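Search this site Enter keywords Go

About Moltton

Moltton is an independent group that studies whether machines can yet do the small chores of homes and shop floors. It was founded by Valentin Cozma and keeps two offices, in Dostport and Zititz.

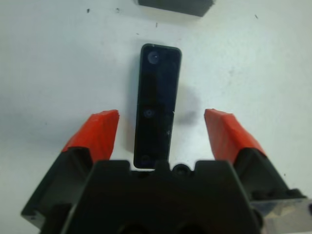 Our work begins with plain tasks: picking up a part, setting it down in the right place, clearing a table. We have tested 56 such tasks to date. Machines complete more than 16 of them without help. Folding and wiping remain difficult, and we report those results in full.
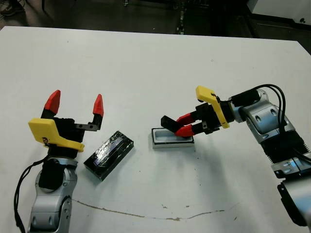 Two-arm work at the table, with a black block and a small white tray.

Our reports are free to read. Requests for a visit should be sent to the Dostport office in writing.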